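4. What people do with the numbers on the back of the pack

4.1 Where this part of the study came from

I should say at the start of this section that I never meant to write it. The project was set up to look at portion sizes, and the back-of-pack panel was going to get a paragraph at most. Then I sat down with the first batch of diaries from Stirnau and kept tripping over the same remark in different handwriting: people had looked at the panel, picked one number out of it, and gone on to tell me something that the number couldn't possibly tell them. One woman had written "only 4 g so fine" next to a bar of something, and it took me most of an afternoon to work out that she meant the protein.

So this is a section on reading, more than on eating. I've kept it separate from the portion results in Section 3 because the two sets of answers were collected in different ways, and I'd hate for anyone to lay one table over the other and draw a line through them.

A quick word on terms. By "panel" I mean the printed block of nutrition values. By "serving line" I mean the bit that says how much of the food those values are for. And by "snack" I mean whatever the person filling in the diary called a snack, which covered everything from a handful of raisins to cold lasagne eaten standing up. I did try a stricter definition early on (nothing over a certain size, nothing eaten with a fork) and it fell apart within a week, so out it went.

4.2 Who took part and how

We had 994 usable diaries across the two towns, Stirnau and Jirkik. Both are small, both have one big supermarket and a scatter of corner shops, and both have a lot of people who commute out in the morning and come home hungry. I picked them for exactly that last reason! Jirkik has a slightly older population and a rather good market, and I'll come back to the market because it muddied things.

Each person kept the diary for two weeks in March. They wrote down each snack, roughly when they had it, whether they'd looked at the panel, and if so what they were looking for. At the end there was a short sheet of questions done at home, in their own time, with no one standing over them. I was quite firm on that. In the pilot we'd done the sheet face to face, and people became terribly well behaved the moment I came in with a clipboard. They all read every label, apparently, and they all knew what saturated fat was. The diaries from the same people told a very different story.

The diary itself was printed on card and folded to fit a coat pocket. The app version, which we'd built on the Saragih food list, was offered as well, and people were free to swap between them. Most of those who started on the app stayed on it, but I noticed that the card diaries had far more scribbling in the margins, and the scribbling is where I learned the most. If I were doing it again I'd give the app a bigger free-text box and stop asking people to choose a mood from a row of little faces, which annoyed everyone, me included.

Altogether the diaries gave us 1,403 entries where someone had ticked "looked at the panel" and then written at least a few words on why. Those are the entries I've used here. Entries with the tick and nothing else were left out of this section, though they're in the supplementary file for anyone who'd like them.

4.3 Sorting the answers

I read all of the entries twice, with a gap in between so that I'd half forgotten them, and sorted them into piles. I began with far too many piles and ended with four. They are:

Looking for energy (calories or kilojoules, nearly always calories).
Looking for sugar.
Looking for something to avoid for health or belief reasons, such as salt, a particular fat or an ingredient from the list next door.
Looking because it was there.

That fourth pile made me laugh at first and then became my favourite. These were people who had read the panel the way you read the back of a cereal box at breakfast, with no question in mind at all. "Waiting for kettle", wrote one. "Bored on train", wrote several. I'd been treating label reading as a decision tool from the start, as most of us in this field do, and here was a decent-sized heap of entries where the decision had been made and the snack was already half gone.

A colleague sorted a slice of the entries separately, using my written rules and without seeing my piles. We agreed well on energy and sugar. We agreed much less well on the third pile, mostly because I'd put anything mentioning salt in there and my colleague wanted to know whether the person was worried about salt or just fond of it. Fair point. We talked those through one at a time and settled them, and I rewrote the rule so it reads a bit less like something I'd made up on the bus.

4.4 What came out

Energy was the biggest pile in both towns, and sugar came next. No surprises there, and I won't dress it up as a finding. What did surprise me was how seldom anybody mentioned the serving line. People who said they were checking energy would copy the figure down quite carefully, and then when I set it against what they'd eaten (they'd written that down too, bless them) the figure was for a different amount of food. Sometimes it was the per-100 g column for a pack that held much less than that, so they'd talked themselves into thinking they'd had more than they had. Just as often it went the other way, with a "per serving" figure copied down against the whole pack.

I find the first kind of mistake more interesting, perhaps because we hear so little about it. Several people skipped something later in the day on the strength of a number that had never applied to them. One diary has a rather sad line about going without pudding. I can't say what that adds up to over a year and I'm not going to guess, but I do think our usual picture of label mistakes, in which everyone is quietly undercounting, is too simple.

The energy figures themselves seemed to bother people in a way the others didn't. A few of the keener diarists ran a daily total in the margin, in kilojoules for some reason, and grew alarmed on passing 3,000, which they had taken for a limit in calories. It's an easy slip when the two units sit side by side in small type. I've made it myself in a shop with my glasses in the other bag.

Now, the Jirkik market. Snacks bought there mostly came with no panel, being loose nuts, fruit, little cheese pastries and so on. People who used the market a lot had fewer panel entries simply for want of panels, and on a first pass that made the town look less interested in nutrition than Stirnau. I don't believe it was. The market shoppers wrote at length about how filling things were and whether they'd be hungry again by four. They were thinking hard about what they ate and had no column of figures to hang it on. I've reported the towns separately wherever this matters, and I'd ask readers to be gentle with any comparison between them.

4.5 The redesigned panel

For the last few days of the diary period, half of the people in each town were given a sticker sheet. The stickers carried a plainer panel, which we called the Wirus layout, with one column only, worked out for the whole pack, and the serving line moved up to the top in larger type. People stuck these over the printed panel on packs from a list we'd supplied, and carried on as normal.

I'd love to report a grand result. The entries with stickers did contain fewer mismatches between the figure copied down and the amount eaten, and that held in both towns. But the sticker group also knew perfectly well that they were the sticker group, and if you hand someone a sheet of stickers on a Monday-morning sort of errand they will look at a label harder than they ever have in their lives. Quite a few wrote that they liked the large type. Two wrote that the glue was dreadful. It was.

What I'd take from it is fairly modest. Giving one figure for the whole pack suits foods that people tend to finish in a go. For big sharing bags it's less helpful, and some of the diarists said so in plain terms: they never finish one, so they were back to doing fractions in their heads. A layout that works for the small pack and the big one alike may be too much to hope for, and I'd be happier seeing two layouts tested side by side than another round of arguing over the perfect one.

4.6 Some loose ends

The diaries don't tell us who looked at a panel in the shop and put the thing back on the shelf, as there was no snack to record. That's a real hole, and it probably hides the people who use labels best. I've also said nothing of children's snacks, which were often written into a parent's diary with a shrug. Both are for the follow-up, which was agreed in February 2022 and will use till receipts next to the diary cards.
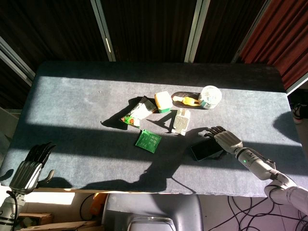

Figure 4. Packaged snacks on a table in sunlight.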